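Domura publishes acoustic flooring guidance for converted residential buildings

Oct 27, 2020

Domura has released a technical guidance document on the control of impact sound in timber floors, covering buildings converted from commercial to residential use. The document replaces the interim notes issued to installers in July and is available free of charge to architects, contractors and building control staff.

Impact sound is the noise passed into a floor by footsteps, dropped objects and moved furniture. In older buildings with timber joists it is often the main cause of complaint between flats, even where airborne sound such as speech and music is well controlled. The guidance deals with floors where the existing joists are kept and the ceiling below may or may not be replaced.

The work was carried out with Bovent, which supplied the resilient layers, and Andus, which ran the site measurements. A total of 243 floors were measured before and after treatment. Of these, 100 were in former office buildings and the rest in former shops, warehouses and schools.

Three floor build-ups are described in full. The first is a floating deck laid on a continuous resilient layer over the existing boards. The second is a deck laid on battens, with mineral wool between them. The third leaves the existing boards in place and treats the ceiling below, using independent joists that do not touch the floor above.

The floating deck gave the most even results across the buildings measured. The batten system performed well where the existing boards were flat, but lost much of its benefit where the installer had packed the battens with hard material to take up a slope. The independent ceiling needs the greatest loss of room height and is advised only where the floor above cannot be reached.

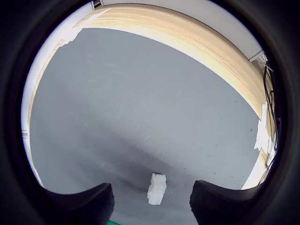
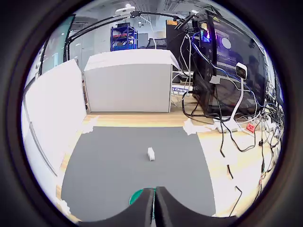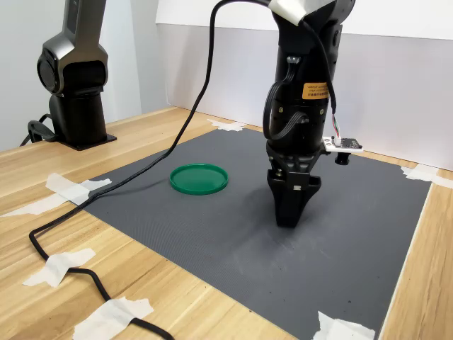
Graça Cordeiro asked for the edge details to be given more space than the deck itself, on the grounds that a good deck with a bridged edge will perform little better than bare boards. "Most of the failed floors we opened up had nothing wrong with the resilient layer," Cordeiro said. "The skirting had been fixed hard down onto the deck, or there was plaster in the gap. Neither shows up on a drawing, and neither is easy to put right once people have moved in."

The edge section now runs to 40 drawings. Each shows the position of the flanking strip, the gap to the wall and the line of the skirting. Separate drawings are given for door thresholds, hearths, pipe entries and stair heads. The flanking strip is to be turned up at every wall and trimmed only after the floor finish has been laid. Skirtings are to be fixed to the wall and held clear of the finish, with the gap closed by a flexible sealant.

Floor finishes are treated in an annex. Carpet with underlay will improve the measured result but is not to be counted towards compliance, as a later occupier may remove it. Ceramic tiles may be used on the floating deck if a second board layer is added and the joints are staggered.

The annex on loading has been revised by Francine Fraser and Américo Godinho. It sets out how the added weight of each build-up is to be checked against the existing joists – including joists that have been notched for pipes or cables – and gives limits for point loads such as baths and kitchen units. Where joists are found to be undersized, the guidance refers the reader to a structural engineer and offers no standard repair.

Concrete floors, floors with underfloor heating and new-build timber floors are outside the scope of this edition. Part 2, on concrete floors, is in preparation under Nighat Marwat.

Printed copies can be requested from the Domura technical desk. Comments on the drawings should quote the drawing number and be marked for the attention of Fuseini Gyamfi.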